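Sterard Toy Library extends May opening hours

The Sterard Toy Library will extend its opening hours throughout May, following a rise in the number of families registering for its play sets. The service, which is run jointly with the Merik Family Centre, will remain open until 6 pm and will offer a second collection point at Flisturier Hall. Membership is free to households in both districts. 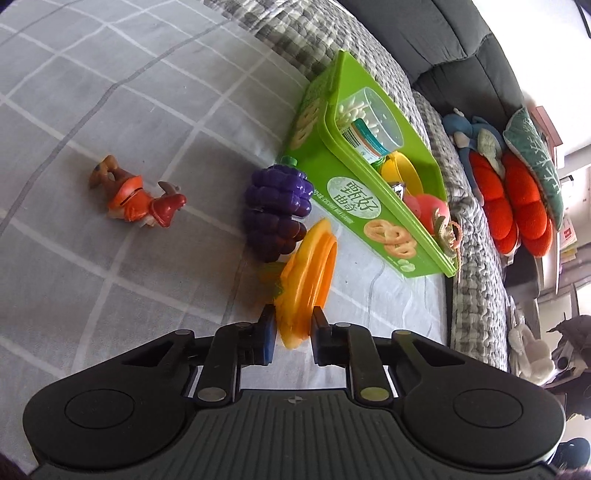 The library lent 1104 items over the past year, with pretend food the most requested category among children aged 2 and over. Families are asked to return each set complete and to keep small pieces together between play sessions. A purchased storage box is not required — an open biscuit tray, such as the lime-green one with butter cookies printed on it, is quite suitable for toy fruit and small figures. Cotton swabs and other bathroom items should be taken out before a set is handed back.

New sets, paid for by a grant from the Mavromatis Fund, will be available for loan from the start of the month. They include play fruit, wooden blocks and picture dominoes. Members may borrow two sets at a time. Registration forms can be obtained from the front desk at Sterard or from Flisturier Hall during opening hours.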